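Home > Courses > Consumer Behavior > Week 6 handout

Snacking and Portion Size

Read this before the seminar. Bring your food diary, filled in for at least two working days.

1. What counts as a snack

For this course a snack is anything eaten outside the meals a person names as meals. If someone says they had crackers for lunch, the crackers are lunch. Makowska uses a stricter rule (anything under a set number of calories), and her results can't be compared directly with ours. Keep that in mind when you read the Irnau survey, which mixes both.

2. Unit bias

People tend to treat one unit as the right amount. One wrapper, one bar, one cup. When the unit gets smaller, many people still stop at one, or they eat two and still end up below the old amount. The effect is weaker for food eaten straight from a large bag, where there is no clear stopping point. 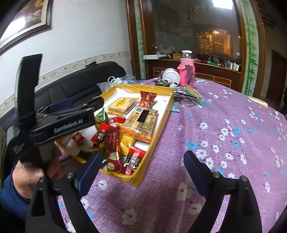

Effort also matters. Each wrapper has to be opened, and each opening is a small decision. Fuchs calls these "pause points." He also notes that they fade when people are talking or watching something, so record in your diary what you were doing while you ate.

3. The Irnau survey

The survey had 978 usable replies out of some 2000 forms sent out. Replies came mostly from office staff, so be careful about applying the results to students or shift workers. Table 6 in the reader gives the breakdown by time of day. The mid-afternoon column is the one we will use.

For the seminar

Mark each diary entry as wrapped or unwrapped. Write half a page on whether unit bias explains your own entries. Hand it in at the start of class. Late diaries go in the box outside the department office.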